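Gemma Sanna still waxes her own boards

I'd been trying to get Gemma Sanna to sit down with me since January, and when she finally said yes it was on the condition that we talk at her kitchen counter while the coffee was on, because she had a board drying in the garage and wanted to keep an ear out for the dog. Fine by me!

If you don't follow longboarding, Gemma is the one with the very quiet feet. She grew up inland, a long drive from any wave, and learned to balance on a plank and a length of drainpipe in her uncle's driveway. "I could cross-step on that thing for a year before I ever got wet," she told me. "Then I got in the ocean and fell off 10 times in a row. My uncle ate a whole sandwich watching."

She didn't surf her first contest until she was 22, which is ancient in this sport, and she came in dead last in her heat. I asked if that stung. "Oh, horribly. I cried in the van. But Aldo came over and told me my turns were pretty, and I thought, okay, I can work with pretty."

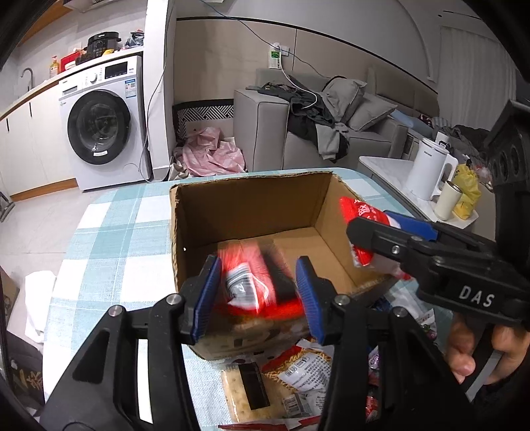
Aldo is Aldo Fiore, the shaper behind Bortolotti boards, and he's made everything she's ridden since. They argue constantly. He likes a heavy board with a wide tail, she wants the tail pulled in, and by her account they've been meeting in the middle for eleven years without either one admitting it. Her current favorite is a nine-foot-six she calls the Couch (it's brown, it's enormous, and she will not let anybody borrow it).

I wanted to know about Itavano, the long right-hand point where she won last season. She got kind of dreamy about it. "You take off behind this big rock and you just go. I counted once, and it's 209 steps to walk back up the beach to the start. I did that walk so many times I had blisters. A surfer with blisters!"

The final there was against Viola Bianchini, who is a close friend, and the two of them shared a room the night before. Did they talk about it? "We watched a cooking show and went to bed at nine. Viola snores. I'm putting that on the record." 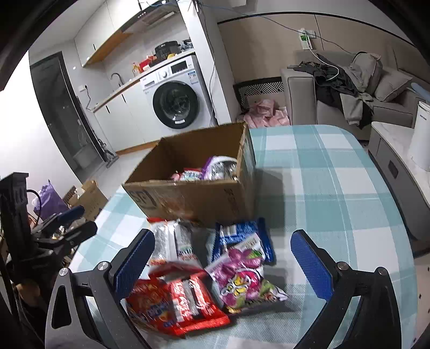
On money, and painting

Gemma is pretty open about the fact that winning doesn't pay a lot. Her check from Itavano was $2,691, and most of that went to flights and a new transmission. What keeps her going is the painting. She does big loose watercolors of the water from above, and Ekow Kyei put a dozen of them up at his gallery, Vivmont, last spring. The small ones went for $400 each.

"Ekow hung one upside down," she said, laughing. "I walked in and liked it better, so it stayed like that. Somebody bought it."

She paints early, before the wind gets on the water and she starts feeling guilty for being indoors. Next up is a trip to Rakura with filmmaker Daniyal Siddiqui, who wants to shoot a whole short on one board and one wave. She's bringing the Couch.
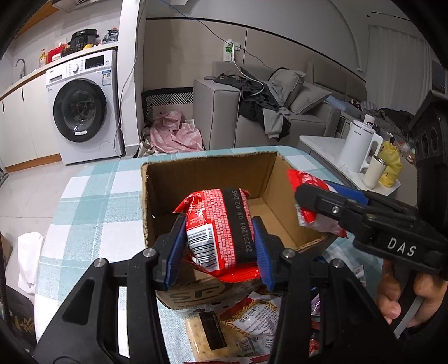 Red snack packs and an open cardboard box.

I asked what she'd tell a kid who lives hours from the coast. She thought about it for a while, long enough to pour us both more coffee. "Get a plank. Get a pipe. And find someone with a sandwich who'll stick around while you fall off."

Then the dog started barking and she ran out to check on the board.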